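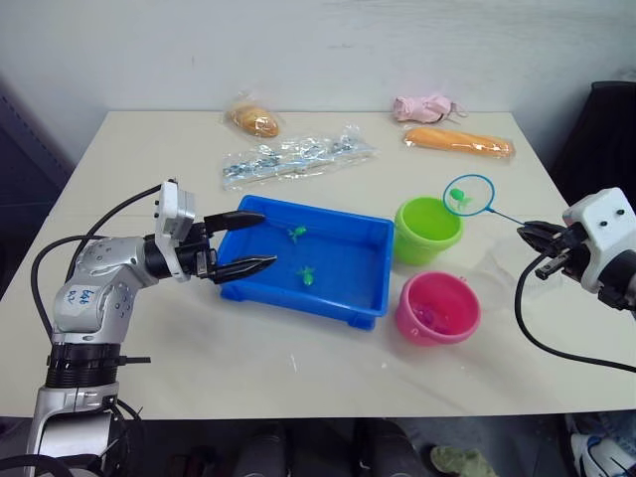 Fishing bench at Clallach gets its spring service

It has been a busy April for the two-armed bench at Clallach, which passed 3,000 runs of its toy fishing task this month and has now had the careful going-over that everyone agreed it deserved (and that had, it must be said, been put off once already!).

Regular readers will remember the task: one arm takes up the little blue net by its handle, lifts a toy fish out of the blue tray and carries it over to the buckets. It sounds like child's play, and it's lovely to watch, but it asks a good deal of the grippers, and Nektarios Theodorakopoulos, who set the bench up and still looks after it, spent the better part of two mornings on the fingers alone.
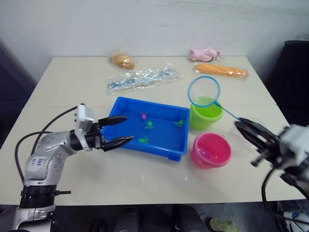 "A net handle is thin and the net gets heavier once it's been dipped, so the grip has to be right," he told us over a very welcome pot of tea. "If the pads are a bit slick, the handle turns in the fingers and then the hoop tips over on the way across." He wipes the pads down with a soft cloth, lets them dry fully and then checks that both fingers open to the same width before anything else is touched.

The cables came next. Each arm was moved slowly through its full reach with the tray in place, while Atieno Tanui watched for any spot where a lead might pull tight or drag over the tabletop, and one clip on the Majimbun side was shifted a little further down as a result. The wrist cameras were wiped and their views lined up again with the settings saved in Clavelero, the bench's own logbook program.
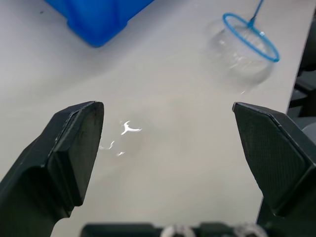
A trial of 119 runs followed, with the water changed halfway through, and Atieno was pleased to report that the net handle stayed put in all but 2 of them. Both slips have been written up for the team over at Flastimgate, who are getting a similar bench ready and have been asking for notes on finger pads for some time. The next service is pencilled in for July.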